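Collecting Teleoperated Table-Setting Examples for a Learned Manipulation Policy

Final Project Report, Group 5
Hwa-young Kang, Ro-un Yeon, Emiliano Hinojosa
Project advisor: Na-rae Kwon
Submitted Oct 26, 2019

Abstract

This report covers the data collection part of the Lurkwood project, in which a single robot arm is driven by a human operator through short kitchen tasks and the recordings are used to train a policy by imitation. Our group was responsible for the task list, the recording procedure, the review of recorded episodes and the final data set. We delivered 700 accepted episodes. Training was done by another group and is reported separately. The main finding on our side is that the reset procedure between episodes had more effect on the usefulness of the data than the skill of the operator.

1. Background

The policy used in Lurkwood takes camera images and joint positions as input and outputs target joint positions. It is trained on recordings of a person doing the task through the arm. No reward signal is used. The policy can therefore only be as varied as the recordings, and any habit the operator has will be copied along with the task.

An earlier data set had been collected in August by Seung-woo Shim. In that set every object started at a fixed tape mark. The trained policy reached for the tape mark whether or not the object was there. We were asked to collect a replacement set with changing start positions and with ordinary household objects on the table.

2. Task list

We wrote the tasks as one-line instructions, because the same line is stored with the episode as a text label. The final list had 13 tasks. They fall into these groups:

Moving one object onto or off the placemat
Moving one object next to another object
Taking a utensil out of a glass
Putting a utensil into a glass
Placing a bowl on a plate and removing it again

Two tasks from the first draft were dropped. One was pouring, which the advisor ruled out near the electronics. The other was folding a napkin, where the operators could not agree on what counted as finished.

Each instruction names the object by type and color only ("move the clear glass to the left side of the placemat"). We avoided words such as "nearest" in the labels. They depend on the point of view, and the operator does not sit where the fixed camera is.

3. Recording procedure

One person operated the arm and one person handled the table and the log. The roles were swapped at the end of every block. A block was made up of episodes of a single task with a single set of objects.

The steps for each episode were as follows.

3.1 The table person draws a card with a start layout and places the objects.
3.2 The operator brings the arm to the home pose and confirms the task line on the screen.
3.3 The table person steps back and starts the recording.
3.4 The operator carries out the task and returns the arm to a raised position.
3.5 The table person stops the recording and enters a result code.

The recording software, Bukeo, writes one folder per episode with the camera streams, joint data and label. Object layouts were printed from a small script written by Ro-un Yeon, which we call Jeon in the repository. Jeon divides the table into cells and draws a cell for each object, with a check that no two objects overlap. Objects that stand together on purpose, such as a bowl and its plate, are treated as one item.

In the first week we did not use the cards. Operators placed the objects by eye and believed that they were spreading them out. When Hwa-young Kang plotted the start positions, most of them were in a narrow band near the middle of the table. Those episodes were kept for testing the software but are not in the final set.

4. Object selection

Objects were chosen to be easy to replace and different from each other in height, color and surface. Glasses were included at the request of the training group. Transparent objects are hard for the camera, and the August set had none.

We also left things on the table that are not named in the instruction. In an episode about the clear glass, a second glass may stand beside it, and the operator must not touch it. A policy that has only seen one object at a time has no cause to read the label.
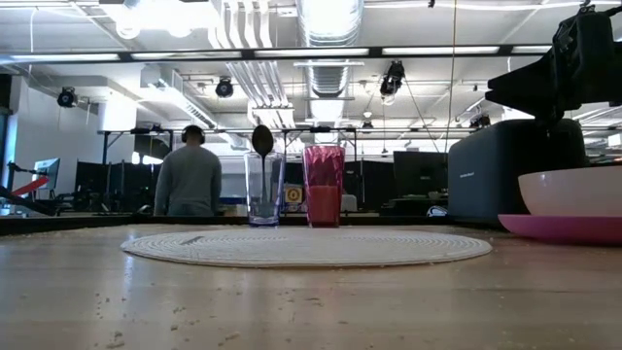 Figure 1. Fixed camera view of a glass and spoon layout. The spoon stands in the clear glass, next to the red-pink glass at the back edge of the placemat.

The layout in Figure 1 is one of the harder ones. The two glasses stand close together, so the gripper has little clearance when it comes in from the side. The spoon bowl is well above the rim of the clear glass and can be reached from above, but a pull that is not vertical will drag the glass along. Our written instruction to operators was to lift straight up until the whole spoon is clear of the rim and only then move sideways.

The fixed camera also records the room behind the table. We discussed hanging a cloth and decided against it. The training group crops and shifts the images in any case, and a changing background was considered useful.

5. Review and rejection

Every episode was watched once at double speed by someone other than its operator. An episode was rejected if the wrong object was moved, if a hand entered the view after the start, if a camera stream had missing images, or if the operator stopped for a long time in the middle of a motion. In total 59 episodes were rejected.

Pauses were the most common cause. An operator who stops to think produces a run of images in which the correct action is to do nothing, and the trained policy then tends to freeze at the same point. After we saw this, operators were asked to plan the motion before the recording started. Failed grasps followed by a clean second try were kept - the training group wanted examples of recovery.

There was some disagreement between reviewers about what "on the placemat" means when an object stands over the edge. Emiliano Hinojosa wrote a rule that the full base must be inside the edge, and the episodes already reviewed were checked again against it.

6. Problems

The gripper pads wore smooth and began to slip on glass. The replacement pads from Brevetti are slightly thicker, which changed the closing width. Episodes from before and after the change are marked with a field in the log so that they can be separated.

Bukeo does not warn the user when the disk is full. One block was lost in this way. We added a check to the start script.

Crumbs and small debris on the tabletop were not controlled. We wiped the table when objects began to stick, but no cleaning times were logged, and we can say nothing about the effect on training.

7. Remaining work

The set is unbalanced by operator. Ro-un Yeon recorded more of the spoon tasks than the other two of us together, and his approach from the left can be recognized in the joint data. A following group should assign operators to tasks by card as well, in the same way as the layouts.

The label texts should be extended with other wordings of the same task. A draft list is in the labels folder of the repository, not yet checked by the advisor. The placement cells in Jeon are also coarser than they need to be for the small objects, and the cell size is a single value in the settings file.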